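Fitted sheet keeps popping off one corner of a thick mattress

Sunday, December 24, 2023
Posted by Gurmont

We bought a new mattress in March and none of our old sheets fit it right. The label says queen, and the sheets say queen, but the corner on my side comes loose nearly every night. By morning it's bunched up under my shoulder. The mattress is deeper than the old one, and there's a mattress pad on top of that.

I have tried tucking the sheet further under, putting it on sideways by mistake (did not help), and one set of elastic clips from the hardware store. The clips held for five nights and then one of them bent open. I don't want to spend a lot if the answer is just a different size of sheet. The set I was looking at is $32, and there's a nicer one in the same store for $269 that I am not going to buy.

Is there something I should measure before I order? And does the material make a difference, or only the depth? I wash everything in warm water and dry on medium, in case that matters.

Oltero

Measure the height of the mattress with the pad on it. Run the tape from the bottom seam to the highest part of the top, without pushing down. Then look for the pocket depth on the sheet package. You want the pocket to be a couple of inches deeper than what you measured, so the elastic ends up underneath. If the elastic stops on the side of the mattress, it will ride up no matter what clips you put on it.

A lot of regular sheets are made for thinner mattresses than the ones people buy now. Look for "deep pocket" on the package, but read the number too, as the words alone don't mean much. I have one set marked deep pocket that is 18 inches and another that is quite a bit less.

Also check that the elastic goes all the way around. Cheaper sheets only have it at the corners, and those are the ones that let go. Cotton can shrink in the first few washes, so if you're between sizes get the deeper one. Medium heat is fine for most cotton, but I'd use low until you know how it fits.

Put the hardest corner on first. For you that's the one on your side. Then do the corner diagonally across from it, and then the other two. It takes the pull off the bad corner.

Kakakhel

Same problem here, fixed it with straps that cross under the whole mattress instead of the little short ones. You need a second person to lift. Jersey sheets stretch more, if you like how they feel. I don't.

Tandley

Agree with the measuring. I would add that the pad may be half of your trouble. If it has its own skirt, and the skirt is slippery, the sheet slides over it. Try one night without the pad and see where the corner is in the morning. When I did that the sheet stayed on, so I changed the pad and kept the sheets.
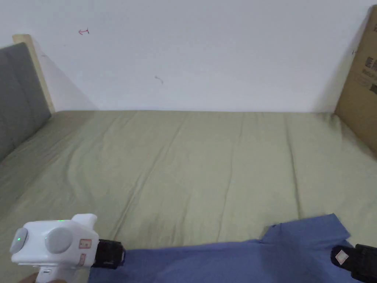
Can a flat sheet be used in place of a fitted one on a deep mattress?

A flat sheet works if it's big enough to tuck well under on all sides. Go up one size, so a king flat on a queen mattress, and fold the corners the way hospitals do. You will have to retuck it more often than a fitted sheet – in our house it's every few days.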